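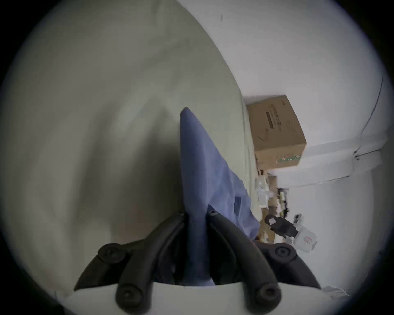

4.3 Open-day demonstration at Killthorpe

The open day at the Killthorpe site ran from mid-morning to late afternoon in June. Two hand-held grippers, one operator at a time, garments handled on a made-up bed. Visitors came in groups, watched a short session, then asked questions. We report it separately from the lab sessions in Section 4.2. Conditions were looser and the operators were talking while they worked, so the timings should not be pooled.

Operators were Gunvor Haugen and Kumudini Cassim. Both had used the grippers before, Cassim much more. Halvard Boström kept the log. The script was the Lombardi fold order, unchanged: spread the garment, take the near corners, bring the hem over, fold to the side, set down. No restarts allowed once the first corner was taken. In practice this rule was dropped twice in the morning, when a visitor asked to see the grasp again from closer up. Both of those runs are flagged in the log and left out below.

T-shirts gave more trouble than the towels used at Numisville. A towel has four corners that all behave the same. On a shirt the hem corner is two layers, and the top layer tends to slide when the bottom one is held. Cassim's habit was to set the fingertips flat to the sheet and close slowly, Haugen went in from the side and was quicker but dropped the under layer more often. Boström marked these as "single layer" in the log, and teh same label is used here. Figure 7 shows a two-corner hold on the near edge.

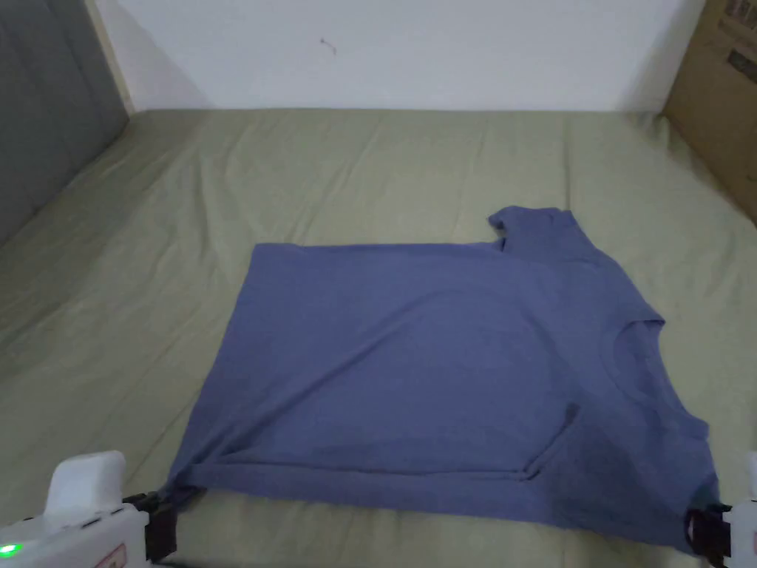
Figure 7. Two-gripper hold on the lower corners of a blue T-shirt, Killthorpe open day. The neckline faces right.

We logged 35 complete folds over the day. Median 600 frames per fold, longer than in the lab, mostly pauses for questions. Pauses were not trimmed. Trimming them would need a second pass by hand and Illham, our labeling tool, does not yet mark idle spans on its own.

Visitor comments, collected on cards at the door. Many asked why a person was holding the grippers at all. Several asked about speed. One asked whether the fingers would mark a good shirt, a fair question and one we had no data on. Two visitors who work in a hotel laundry said the side fold was the wrong way round for stacking, and showed Haugen their own order on a spare shirt. We have kept that run as a seperate item, not scored.

Limits: one bed, one room, two operators, an audience. Light changed through the afternoon and was not measured. The single-layer labels come from Boström alone, with no second rater. Teodoro Sotomayor is relabeling the afternoon runs, and agreement figures will go in the appendix with the full log.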